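Wednesday evening and I am finally sorting the last boxes from the move. I promised myself to finish before bed. Thread, because my sister is tired of my messages.

The system is simple. One big grey bin for "I do not know where you live". Everything which has no room yet goes there, and when the timer rings after 15 minutes I must decide.

The shelf from Holmgren is already full. I bought it for the books and now it has cables, candles and a kettle manual from the old flat on Gonska Street.

Round one was mostly paper. Receipts, a pharmacy calendar, 2 library cards for the same library. All recycled except one card. Felt very good about myself.

Round two is harder.

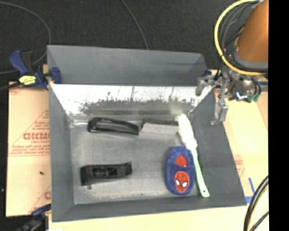 Round two. Spider-Man has no opinion.

The brush goes under the sink, this was easy. I only have to hang it, it has the little hole in the handle.

The black things are for the desk drawer. At my old work in Badevska we had a whole cupboard of such stationery and still everyone was borrowing mine.

The slipper is my nephew's. Now I look for the other one. I checked under the couch, behind the washing machine and in the bag with winter doonas. Nothing.

My sister writes that he has grown out of them anyway and I can stop. I will not stop, it is a matter of honour now.

Small break for tea and one Tim Tam. Maybe more than one.

The rest of the bin I do after the news. If somebody in Ilitz wants 25 good moving boxes, flat and clean, please message me. Pick up only, I am on the second floor and the lift is slow.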